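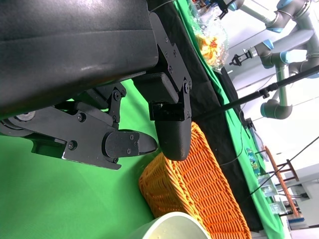

stergiou_k
Senior Member, Lenby Home Textiles Board
Posts: 2,941

Wash shrinkage on heavy cotton table covers. My supplier, Darik, quotes 2 per cent at 40 degrees. I cut a length to 76 cm, washed it once, line dried it and measured 74 cm. That is nearer 3 per cent, along the warp only. Has anyone else measured theirs?

hemline
Member

Did you press it before measuring? Creases will take up a centimetre easily.

stergiou_k

Pressed both times, same steel rule.

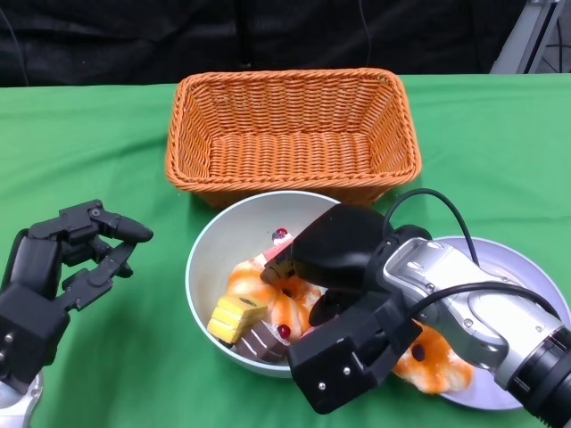
Green cloth, basket towards the back. Folds mostly on the left.

warp_and_weft
Moderator

One wash proves little. The Stonirov sheet we keep pinned says to wash three times before taking a figure. Most of the loss comes in the first wash, but not all of it.

hemline

Disagree. If the quoted figure is beaten on the first wash, later ones can only make it worse – cotton does not grow back.

warp_and_weft

It can, slightly, if pressed under tension. Lay it flat overnight and measure again.

stergiou_k

Will do. I am allowing 4 per cent on the next order either way.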